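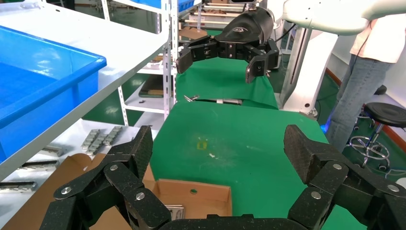
The packing table at Kestum, with the bracket shelves on the left.

I'd been told to go round the back, past the bins, and knock hard. I knocked hard. After a minute Tae-yang Pyo opened the door with a roll of parcel tape round his wrist like a bangle and told me the kettle was already on, so I liked him straight away.

If you've put up a wall shelf in the last few years and been given a little paper bag of fittings that were all there and all the right size, there's a chance it came through this room. Kestum is a very small firm in Tulldale. They sell shelf fittings, mostly brackets and rails, mostly to people who are doing one wall of one room and want it done nicely. There are two ranges, Min for light shelves and Ketel for the heavy stuff, and I have Ketel holding up all my cookbooks at home, so I'll own up to being a fan before we go any further.

I wanted to talk about packing. I know, I know. But I pack parcels for a living too (candles, in my case, which is a misery all of its own) and I'd heard from two different people that Pyo had strong feelings about it. He does!

We started at the table, because that's where he starts everyone. It's covered with a green cloth that runs to the back and goes up over a raised block, so you get a sort of step behind the flat part.

"The cloth came first," he said. "Before the shelves, before a proper chair, before we had a sign. I was working on the bare top and every time I put a bracket down it made this noise. All day, clack, clack. I went home with a headache. So I bought a length of green cloth at the market and the noise stopped."

Why green?

"It was what she had the most of. I'd like to give you a better answer. But silver things show up on it very well, and I've had a grey one since and hated it. You'd lose a bracket while you were looking at it."

The raised bit at the back is where he puts pieces that he hasn't made up his mind about. There was a small metal part near the edge of it and a grey bar lying across, and when I asked what they were waiting for he pulled a face.

"A decision. If something's on the step, it's not an order. That's the only rule the step has. It might be a sample, it might be something I want to look at again in the morning with my glasses on. What I don't want is to find it in somebody's parcel."

I asked about the little yellow sticker on the cloth, and I was hoping for a system. He's got a system for most things.

"Stickers wander," he said, and poured the tea.

We moved on to the shelving, which I'm afraid I was quite jealous of. It's white metal, the sort with holes all the way up the uprights, so you can move a shelf whenever you get fed up with where it is. Pyo moves his a lot. He reckons the lower shelf has been at four different heights, and he's now happy with it, by which he means happy until spring.

"People put their shelves up for the things they own on the day they put them up," he told me. "Then they own different things. I sell shelf fittings, so you'd think I'd tell everybody to measure once and fix it forever, but I won't have a fixed shelf in here. We get a new bin, it's a bit taller, and I'm stuck."

The bins are blue plastic, and the big one sits on the upper shelf with another blue container higher up. He was firm about the big one. Light things only! He'd rather you had to reach up for something that won't hurt when it lands on your foot. Brackets go low. On the day I visited there was a cluster of them on the lower shelf, silver, lying together, with a couple of rail pieces further down.

I said I'd have expected them to be in trays, or at least in a tub.

"I tried tubs. I had 20 tubs, with labels, I was extremely proud. Then you tip the tub to see what's in it, and they scratch each other, and you've got your whole arm in there looking for a left-hand one. On the open shelf I can see them. I can put my hand straight on one. When the row gets thin I know to fetch more, and I haven't had to open a lid to find out."

This has already changed how I keep my wicks, by the way. I went home and threw out four lidded boxes, and my partner is still asking where things are.

Then cardboard. This is the subject he really wanted to get to, I think, and I was happy to let him run on. An open box was sitting on the table with a small silver piece inside and its flaps out, and he showed me how he likes them on an order: flaps right out and flat until the last moment, so nothing folds over and hides a gap.

"You'd be amazed how often a flap is lying on top of a part," he said. "You pick up the box to shut it, you think it's full, and it isn't. Or you shut it with the paper bag half out of the corner. So the flaps stay down until I've read the slip from top to bottom. Out loud, if I'm alone. I sound ridiculous."

He buys boxes in bundles of 100 and will not buy them bigger than he needs, even when the bigger ones are cheaper. Metal moves about in a parcel. He said a bracket in a roomy box is a hammer, and I have repeated that to everyone I've met since.

And what does he put in with them?

"Paper. Crumpled, more than you think. And then I pick it up and give it a shake next to my ear. If I can hear anything I open it again."

He let me have a go with an order for some Min brackets. I crumpled, I filled, I folded, I shook. It rattled. He didn't say a word, he just handed me more paper, and I did it again and it rattled again, a tiny bit less. On the third try it was silent and I felt like I'd passed my driving test.

I asked him for the worst mistake he'd made and he didn't have to think. There was an April, early on, when a home magazine had been kind about Ketel and the orders came in faster than he could get the slips printed. He sent out 158 parcels in the first proper rush, and a good chunk of them had two left-hand brackets in place of a pair.

"They look the same if you're tired. One's a mirror of the other, that's all. I'd put them in one heap, because I was in a hurry, and I was picking out of the heap. The first email was very polite. The tenth was less polite." He laughed, but only a bit. "I posted the right ones that week, every one of them, and I wrote a note in each. A few people wrote back to say they'd found a use for the extra left. One lady hangs her hose on it."

He keeps lefts and rights apart now, and pairs them on the cloth before anything goes near a box. Two pieces facing each other, like bookends. If they're both facing the same way, you've got it wrong, and you can see it from the door.

I'd been there well over an hour by this point and had eaten most of the biscuits, so I asked about numbers, which is what you do when you feel you ought to be a proper interviewer. He'd done his stocktake the week before and had it written on the back of an envelope: 3760 pieces, brackets and rails together, screws not included.

"I don't count screws," he said. "I weigh screws. Life is short."

Does he enjoy it, though, the packing? Plenty of people who start a little firm like this hand that part over as soon as they can. I would, if anyone would have my candles.

"I like the end of the afternoon," he said. "When the slips are gone and I can shake the cloth out at the back door. All the bits come off it, cardboard crumbs, dust, I don't know where it all comes from. You sweep it in the morning and by eleven there's another speck. I used to get cross about that. Now I just do the shake at four o'clock and whatever's on it before four can stay."

He walked me out past the shelves and stopped on the way to turn a rail a little so that it lay straight. Then he asked what I pack my candles in, and I told him, and he looked so sad that I've ordered smaller boxes.

Kestum take orders by post and online, and you can collect from the back door in Tulldale in the afternoons if you ring first. Knock hard.

Enjoyed this? Get our newsletter in your inbox once a month. Enter your email address to sign up. You can unsubscribe at any time.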